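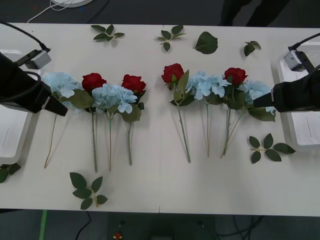
上个月脑子一热，在 Trarnivura 的换季清仓里下单了一堆假花，理由是我家猫把每一束鲜花都当沙拉吃。猫没有错，错的是我，三年了还在买洋桔梗。所以这回彻底投降，只买仿真的，而且给自己定了规矩：颜色只许两种，红玫瑰配淡蓝绣球，别的再好看也不进购物车。

以前我对假花的印象停留在外婆家电视机上那盆，塑料味很重，花瓣边上一圈白色水珠胶。现在做得真的好太多了！玫瑰那种很深的红，花头圆圆的，凑近了看当然还是假，可是谁没事凑那么近呢。绣球我更喜欢，一小片一小片四瓣的小花挤成一大团，蓬蓬的，淡蓝色，放在白桌子上特别清爽。玫瑰的杆子是绿的，长长一根，下面还带几片叶子；绣球的杆子偏浅褐色，细细的。这个区别我下单的时候完全没注意，后来插瓶子才发现挺要紧，玻璃瓶里绿杆和褐杆混在一起会有点乱，得想办法。

说说我插花之前一定要做的事：先全部躺平排一遍。花头朝一个方向，杆子朝自己，红的蓝的隔着放，分成两堆，中间空一块出来。这样一眼就能看出哪朵大哪朵小，哪枝颜色深一点，左右两堆分量是不是差不多。我以前都是拿一枝往瓶里戳一枝，戳到最后总剩一枝没地方去，硬塞进去就像头上翘了一撮毛。平铺看过之后再动手，返工少很多。绣球花头大，最大的那朵我会先挑出来当主角，让它压住玫瑰一点点，躺在桌上的时候就可以试这个叠法，不满意挪一挪就行。

然后是掰杆子。里面一般有铁丝，可以弯，但是别在同一个地方来回折，我就这样折断过一枝。想剪短的话要用钳子，千万别用厨房剪刀（我的那把现在刀口有个小缺，每次剪葱都提醒我一遍）。剪之前先把花靠在瓶子外面比一下高度，宁可留长。我自己的习惯是绣球低、玫瑰高，绣球的大花头刚好把瓶口盖住，杆子的颜色问题也顺便解决一半。另一半靠换瓶子，我用的是 Feltberg 那款矮胖的白瓷瓶，不透明，里面杆子怎么打架都看不见，瓶底倒一点米进去压重，猫推不倒。目前推不倒。

叶子也要理一理。刚拆出来的叶子都是贴着杆的，用手指把每片往外拨开，再稍微往下压个弧度，立刻就没那么死板了。绣球如果压扁了，用吹风机小风吹，一边吹一边拿手从下面往上抖，不要开太热，我有一次贪快，有几片花瓣的边卷起来了，只好把那一面朝墙。

分成两组是因为家里有两个地方要摆，玄关一瓶，餐桌一瓶。本来想全部插在一个瓶里，气势是有了，可也太像酒店大堂了。拆开之后每瓶有红有蓝，两边又呼应得上，我自己走来走去看着很舒服。玄关那瓶我故意让一枝玫瑰矮一点，不要齐刷刷一样高，这是之前在 Drulonbridge 那家小花店偷看店员扎花学来的，人家手里每一枝都差那么一点点，我站在门口假装挑贺卡，看了快13分钟。

有人可能要问假花会不会积灰，会的，绣球尤其会，那么多小花瓣简直是天然除尘掸。我现在是每两个星期拿软毛刷扫一遍，就是那种旧的化妆刷，洗干净就能用。玫瑰好打理，花瓣缝里用刷子尖转一圈。网上有人说装进袋子里加盐摇一摇，我拿一枝旧的试过，灰是少了，但是盐粒卡在花心里，后来掉了我一桌子，不想再来第二次。

另外别放在太阳直晒的窗台，红色最容易褪，我有一枝老的放了一个夏天，变成了一种很难形容的粉橘色。扔了又舍不得，现在绑在 Balogh 那个藤编篮子的提手上，居然还挺复古，来家里的朋友都夸。

下一步想给餐桌那瓶加点细碎的绿叶子，尤加利那种，看过几家都觉得绿得太假，发蓝的好一些，配绣球应该合适。要是谁买到过颜色自然的，评论里跟我说一声吧，贵一点也没关系，不掉粉就行！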